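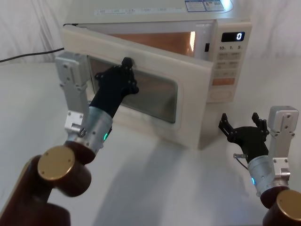

Grirnollow 사용자 커뮤니티 > 조작 계획 / 제어 > 양팔

왼손으로 문을 잡고 있는 동안 오른팔 경로 계획이 계속 실패합니다

작성자: 밤샘캘리브
작성일: 2024년 12월 16일
태그: 양팔, 관절 물체, 충돌 장면, 임피던스 제어, 문 각도 추정

안녕하세요. 양팔로 전자레인지 문을 열고 그릇을 넣는 작업을 만들고 있습니다. 왼팔 끝에는 다지 핸드, 오른팔 끝에는 두 손가락 평행 그리퍼가 달려 있습니다. 순서는 왼손이 문 위쪽 모서리에 손끝을 걸어 문을 열고 그대로 붙잡고 있으면, 오른팔이 조작부 쪽 대기 자세에서 출발해 안으로 들어가는 방식입니다. 카메라는 머리 쪽에 있는 것을 씁니다.

소프트웨어 구성은 다음과 같습니다.

계획: Grirnollow, 양팔을 하나의 그룹으로 묶지 않고 각각 따로 계획
제어: Fumholm 관절 임피던스 제어기, 양쪽 모두 100 Hz로 목표값 전송
인식: 머리 카메라 영상에서 문 패널의 평면을 맞춰 경첩 각도를 계산하는 자체 노드
작업 순서: Jodley 행동 트리

전자레인지는 본체와 문을 회전 관절 하나로 연결한 모델로 충돌 장면에 넣어 두었습니다. 각도 노드가 값을 내면 그 관절 값이 갱신됩니다.

문제는 두 가지입니다.

첫째, 왼손이 문을 잡은 상태에서 오른팔 계획을 요청하면 대부분 "시작 상태 충돌"로 바로 끝납니다. 오른팔은 아무것에도 닿아 있지 않습니다. 그리퍼를 벌린 채 본체 앞쪽 옆에 떠 있을 뿐입니다. 로그에는 이렇게 나옵니다.

start state in collision: left_hand_index_tip <-> appliance_door
start state in collision: left_hand_palm <-> appliance_door
planning aborted, no samples drawn

둘째, 충돌 여유 거리를 줄여서 계획이 통과된 경우에도 실행 도중 문 각도가 튑니다. 왼손이 문에 닿기 전까지는 각도가 매끈한데, 손이 창 위를 덮는 순간부터 값이 앞뒤로 흔들립니다. 각도가 바뀔 때마다 장면이 갱신되고, 실행 감시 노드가 경로가 막혔다고 판단해서 오른팔을 세웁니다. 영상으로 보면 문은 가만히 있습니다.

지금까지 해 본 것은 여유 거리 줄이기, 문 모델을 조금 얇게 만들기, 문을 아예 장면에서 빼기입니다. 문을 빼면 당연히 계획은 잘 됩니다. 그런데 그렇게 했더니 오른팔 팔꿈치가 문이 있는 쪽으로 도는 경로가 나와서 비상정지를 눌렀습니다. 이 방법은 쓰고 싶지 않습니다.

10월에 서랍으로 같은 구성을 돌렸을 때는 문제가 없었습니다. 그때는 왼손이 서랍을 당긴 다음 놓고 빠졌습니다. 이번에는 계속 잡고 있어야 합니다. 놓으면 문이 조금 되돌아옵니다.

왼손이 문에 닿아 있는 것을 플래너에게 정상 상태로 알려 주는 방법이 있을까요? 그리고 각도 추정은 필터를 더 세게 걸면 되는 문제인지, 구조를 바꿔야 하는지도 궁금합니다.

답변 3개

Thitima Chaimongkol
채택된 답변

두 문제는 원인이 다르니 나눠서 적습니다. 저도 비슷한 구성으로 식기세척기 문을 다뤄 봤고, 버전은 다를 수 있으니 함수 이름은 확인하고 쓰세요.

먼저 시작 상태 충돌입니다. 팔을 따로 계획하더라도 Grirnollow는 로봇 전체의 상태로 충돌 검사를 합니다. 오른팔 그룹만 요청해도 왼손은 고정된 장애물 겸 로봇 링크로 남아 있고, 그 왼손이 문과 겹치니 시작하자마자 실패합니다. 로그에 적힌 두 쌍이 전부 왼손과 문이라는 점이 그 증거입니다. 오른팔 쪽은 처음부터 문제가 없습니다.

여유 거리를 줄이는 것은 권하지 않습니다. 전역 값이라서 오른팔과 문 사이의 여유까지 같이 줄어듭니다. 필요한 것은 허용 충돌 행렬에서 해당 쌍만 푸는 것입니다.

접촉이 확인된 시점에 다음처럼 합니다.

scene.allow_pair("left_hand_*", "appliance_door")
scene.keep_pair("left_forearm", "appliance_door")
scene.keep_pair("right_*", "appliance_door")

왼손 링크만 허용하고, 손목에 붙은 브래킷과 팔뚝은 검사 대상으로 남겨 두세요. 브래킷이 모델에 빠져 있는 경우가 많습니다. 손목 옆으로 꽤 길게 튀어나온 부품이라 문 가장자리와 먼저 만나는 것은 손가락이 아니고 그쪽일 수 있습니다. 오른팔 쪽 브래킷도 똑같이 확인하세요. URDF에 없으면 상자 하나로라도 넣으세요.

손을 뗀 뒤에는 반드시 되돌려야 합니다. 행동 트리에서 "문 잡기" 노드가 성공할 때 풀고 "문 놓기" 노드가 끝날 때 되돌리면 되는데, 중간에 실패로 빠져나가는 가지에서 되돌리기가 빠지기 쉽습니다. Jodley를 쓰신다면 허용과 복구를 하나의 데코레이터로 묶어서, 자식이 성공하든 실패하든 중단되든 복구가 실행되게 하세요. 저는 이것을 안 해 둬서 다음 시도에서 왼손이 문을 뚫고 가는 경로를 받은 적이 있습니다. 속도가 느려서 다치거나 부서진 것은 없었습니다.

다음은 문 각도입니다. 필터로 해결하려 하지 마세요. 손이 창과 테두리를 덮으면 평면 맞추기에 쓰이는 점이 줄어드는 데서 끝나지 않고 손등의 점이 섞입니다. 손은 문보다 카메라 쪽에 있으니 평면이 한쪽으로 기웁니다. 창 자체도 어두운 색이라 깊이 값이 잘 안 나오는 영역입니다. 결국 남는 것은 크림색 패널의 가장자리뿐인데 그 일부도 팔에 가려집니다. 필터를 세게 걸면 흔들림은 줄어도 치우친 값이 매끈하게 나올 뿐입니다.

접촉 중에는 각도를 어디서 얻을지를 바꾸는 편이 낫습니다. 손끝이 문 모서리에 걸려 있고 미끄러지지 않는다면, 왼손 손끝의 정기구학 위치와 경첩 축만으로 각도가 나옵니다. 정리하면 이렇습니다.

잡기 전: 카메라 각도 사용
잡는 순간: 손끝 위치로 계산한 각도와 카메라 각도의 차이를 저장
잡고 있는 동안: 손끝 각도에 저장한 차이를 더해 사용, 카메라 값은 감시용으로만 사용
놓은 뒤: 손이 시야에서 빠진 것을 확인하고 카메라 각도로 복귀

차이를 저장할 때 한 프레임만 쓰지 말고 접촉 직전의 12프레임에서 중앙값을 쓰세요. 접촉 직후의 프레임은 이미 가려져 있으니 넣으면 안 됩니다.

그리고 시간 지연도 확인해 보세요. 제 구성에서는 영상에서 각도까지 130 ms가 걸렸는데, 관절 값과 시각을 맞추지 않으면 문이 움직이는 동안 차이가 엉뚱하게 저장됩니다. 문이 멈춘 상태에서 저장하거나, 관절 상태를 버퍼에 쌓아 두고 영상의 시각으로 조회하면 됩니다.

손끝이 미끄러지는 것은 어떻게 아느냐가 남습니다. 저는 팔뚝이나 손목이 아니라 문 위쪽 모서리의 바깥 끝, 손에서 먼 쪽 점 몇 개만 카메라로 추적해서 손끝 각도와 크게 벌어지면 미끄러진 것으로 봤습니다. 완벽하지는 않아도 멈춰야 할 때는 멈춥니다.

마지막으로 장면 갱신 주기입니다. 각도가 조금만 바뀌어도 장면을 새로 쓰면 감시 노드가 계속 다시 검사합니다. 문턱값을 두고 그보다 작게 바뀌면 갱신하지 마세요. 문턱값만큼 문 모델을 양쪽으로 부풀려 두면 안전 쪽으로 맞습니다.

 댓글 밤샘캘리브: 감사합니다. 허용 충돌 쌍을 손 링크로만 바꾸니 시작 상태 충돌은 없어졌습니다. 말씀하신 대로 브래킷이 양쪽 다 모델에 없었습니다. 넣고 나니 오른팔 경로가 꽤 달라졌습니다. 전보다 크게 돌아서 들어갑니다.

 댓글 Thitima Chaimongkol: 크게 도는 것이 정상입니다. 그전 경로가 브래킷이 없는 로봇의 경로였습니다. 너무 돌면 그리퍼를 벌린 폭부터 보세요. 빈 그리퍼로 옮겨 다니는 구간에서는 손가락을 닫고 계획하면 통과 폭이 좁아집니다.

 댓글 밤샘캘리브: 대기 자세에서 벌리고 있는 것은 그릇을 집기 전 자세를 그대로 가져와서 그렇습니다. 이동 구간만 닫도록 바꿔 보겠습니다.

납땜하는곰

저는 그냥 양팔을 한 그룹으로 묶어서 계획합니다. 왼손에 구속 조건 걸고요. 그러면 따로따로 할 때 생기는 문제는 안 생깁니다. 시간은 더 걸립니다.

그리고 문이 되돌아온다고 하셨는데 수평 한번 보세요. 탁자가 기울어 있으면 그럴 수 있습니다.

 댓글 밤샘캘리브: 묶어서도 해 봤는데 로그가 똑같이 나왔습니다. 허용 쌍을 안 건드려서 그랬던 것 같습니다. 탁자 수평은 확인해 보겠습니다.

 댓글 Thitima Chaimongkol: 네, 그룹을 묶어도 충돌 검사는 같은 행렬을 씁니다. 왼팔이 멈춰 있는 구간이면 묶어서 얻는 것이 별로 없습니다. 오른팔이 들어가는 동안 문을 더 열어야 하는 경우라면 묶는 쪽이 맞습니다.

제어실_막내

계획 쪽은 위에서 다 나왔으니 제어만 적습니다.

문을 잡고 있는 동안 왼팔 강성을 어떻게 두셨는지 글에 없는데, 자유 공간에서 쓰던 값을 그대로 쓰고 계시면 바꾸는 게 좋습니다. 경첩 위치를 조금이라도 잘못 알고 있으면 손끝이 그리려는 원과 문이 실제로 그리는 원이 어긋나고, 강성이 높을수록 그 차이가 전부 힘으로 갑니다. 가벼운 가전은 문 대신 본체가 탁자 위에서 밀립니다. 본체가 밀리면 장면 모델의 본체 위치도 틀리게 되고, 그때부터는 각도를 아무리 잘 구해도 소용이 없습니다.

Deligiannis에서 만든 직교 임피던스 플러그인이 Fumholm에 붙습니다. 손끝에서 문이 도는 방향, 경첩을 향하는 방향, 위아래 방향으로 축을 나눠서 강성을 따로 줄 수 있습니다. 제가 쓰는 설정입니다.

도는 방향: 300 N/m
경첩을 향하는 방향: 100 N/m
위아래: 100 N/m
회전: 기본값 그대로

도는 방향은 문을 붙들고 있어야 하니 높게, 나머지는 낮게 둔 것입니다. 축은 문 각도에 따라 같이 돌려야 합니다. 이걸 고정해 두면 문이 열릴수록 높은 강성이 경첩 쪽으로 걸립니다. 위 답변의 손끝 각도를 그대로 넣으면 되고, 카메라 각도를 넣으면 각도가 튈 때마다 축도 튀어서 팔이 떨립니다.

강성 값을 바꿀 때는 한 번에 바꾸지 말고 서서히 바꾸세요. 목표 위치와 실제 위치가 벌어진 채로 강성을 올리면 팔이 툭 움직입니다. 전환 직전에 목표를 현재 위치로 다시 잡고 시작하면 됩니다.

그리고 손끝을 위쪽 모서리에 거는 방식이면 위아래 강성을 너무 낮추지는 마세요. 손이 처지면서 걸린 손끝이 모서리에 얹힌 상태가 되는데, 중력 보상에 손 무게가 제대로 안 들어가 있으면 이게 생각보다 큽니다. 다지 핸드는 평행 그리퍼보다 무거운 경우가 많으니 양팔 도구 파라미터가 서로 복사된 값은 아닌지도 보세요.

 댓글 밤샘캘리브: 도구 파라미터가 정말 양쪽이 같았습니다. 오른팔 값이 왼팔에도 들어가 있었네요. 고치고 나서 왼손을 걸어 둔 채로 강성을 낮춰도 처지지 않습니다. 본체가 밀리는지는 바닥 모서리에 테이프를 붙여 놓고 확인하려고 합니다.

 댓글 제어실_막내: 테이프면 충분합니다. 밀리면 경첩 축부터 다시 잡으세요. 문을 천천히 열면서 손끝 궤적을 기록하고 원을 맞추면 축이 나옵니다. 이때는 세 방향 다 낮은 강성으로 하세요.

 댓글 밤샘캘리브: 원 맞추기까지 했습니다. 모델에 넣어 둔 축이 본체 안쪽으로 들어가 있었습니다. 고친 뒤로 문을 잡은 상태에서 오른팔 계획과 실행이 이어서 됩니다. 손끝 각도 전환은 아직 놓는 단계에서 한 번씩 값이 튀는데, 손이 시야에서 빠졌다는 판정이 이른 것 같습니다. 이 부분은 로그를 모아서 새 글로 올리겠습니다.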